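Drekosero opens Sadholm kitchen showroom

29 January 2021

Kitchen design firm Drekosero will open its new Sadholm showroom in February, creating 15 local jobs.

The centre will offer free planning sessions of up to three people, with bookings required. Customers may choose from 71 cabinet colours.

"Sadholm households have asked for a local service, and we are pleased to provide it," said Kirsty Lennox, General Manager.

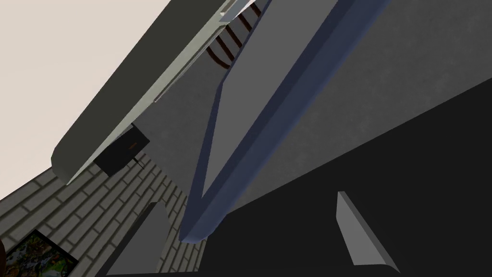
Computer-rendered interior with light grey brick wall.

Media enquiries: Drekosero Communications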